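Home | Reports | Student Work | Archive | About
Print this page | E-mail this page
January
By Régis Royer

Does Decluttering Last? A Look at One Town's Tidy-Up Campaign

Last winter the town of Wovgate told its residents to get rid of things. The campaign was called Clear Space, and the leaflet promised that a household which gave away 100 items would "feel the difference for years." I wanted to know where the years came from. For my second-term project I read what the campaign published and sent out a survey of my own.

The claim

The final summary says 703 households signed up and that most were "more satisfied with their homes" afterward. It doesn't say how many finished. It doesn't say when people were asked, either, and when I wrote to the campaign office I was told the form was handed out at the last drop-off day. That is a strange time to ask. People had just unloaded a car full of stuff and were probably feeling good about it.

There is also the matter of who paid for the leaflets. Part of the money came from Plarkari, which sells storage boxes and shelving. A company that sells boxes has a reason to like a campaign that ends with everyone sorting what they have left. I don't think this makes the results false - but it should have been printed somewhere larger than the back page.

What I did

I mailed a one-page survey to homes in the Tolamero and Zerouali districts, asking whether they had joined, what they gave away, and what they had bought since. I sent it months after the campaign ended, on purpose. My own numbers are weak. People who answer a student's letter about clutter are likely to be people who care about clutter, and I had no way to check what they wrote.

What came back

Many who joined said the closets they had emptied were full again. Clothes and kitchen things were the first to return. Several said they had replaced something they gave away, and one woman in Zerouali had bought the same bread machine twice.

Toys were the hardest part. Parents wrote more about them than about anything else, and what they described was mostly moving things around: from the bedroom floor to a box, from the box to the attic, and back down again when a child asked.
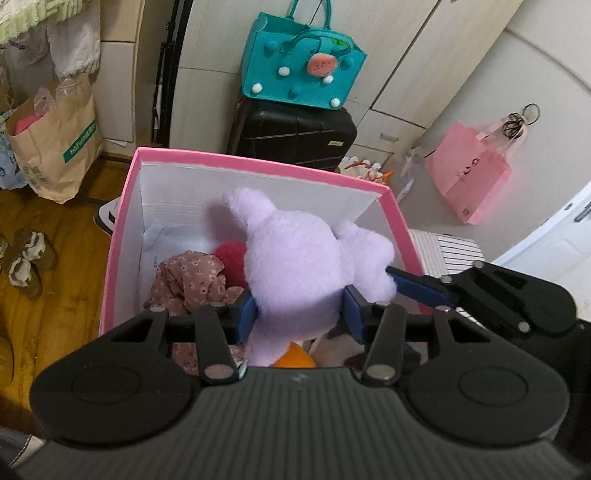

The campaign counted an item as "cleared" once it was written on the household's sheet. Nothing on the sheet asked whether it had left the house. The total of 2118 cleared toys in the summary could therefore include a good number that are still in somebody's attic, and I found no way to tell how many.

What I would change

Ask people again after a year. Weigh what is dropped off, so the count doesn't depend on memory. Keep a group of homes that did nothing and compare. The town spent 4000 dollars on printing alone, and a second round of letters would have cost far less than that.

I can't say the campaign failed. Some families seemed pleased, and the charity shop in Tolamero got a lot of decent coats out of it. But "for years" was on the leaflet before a single year had passed, and it is still on the town's web page.

Back to Student Work | Next report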